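Ticket 242: fruit count does not match basket count
Site: Ukcombe, prep room
Status: closed

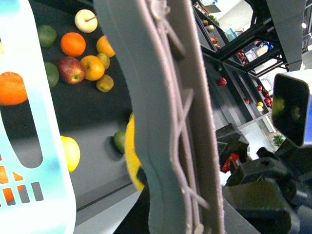

Photo: Mirnis site support

Reported Saturday, on the morning shift. The stock sheet in Trolter shows fewer citrus pieces than were signed in. Apples and pears match. The shortfall is in limes and lemons only.

Setup at time of report: mixed fruit on the dark gray tabletop, light blue and white plastic basket at the edge, shelving unit behind. Fruit goes from the table to the basket, and the basket is weighed and entered as one line per type.

Check 1. Scale. Tested empty, then with the 200 g reference weight. Reads 200. No fault.

Check 2. Basket tare. Set to 242 g in Trolter. Basket weighed at 242 g. No fault.

Check 3. Basket openings. The wall has a long oval cutout and rows of small slots. Suspected small limes were dropping through. Smallest lime on hand does not pass the slots. It does not pass the cutout unless pushed. Ruled out.

Check 4. Type codes. Yellow citrus and green citrus have separate codes. A lemon with a green tint was entered twice by two people and came back under a different code each time. Same result with a yellow-green apple against a pear, although that error did not show in the totals.

Cause: entries made by color. The Rusu label sheet taped to the shelf lists lemons as "yellow" and limes as "green" with nothing else to go by.

Fix: label sheet replaced. New sheet sorts by shape and stem end. Lemons and limes recounted by hand and the sheet corrected to 100 percent match.

Follow-up: 90 entries from the previous week still carry the old codes. Left as is per site request. Reopen under this number if the citrus lines drift again.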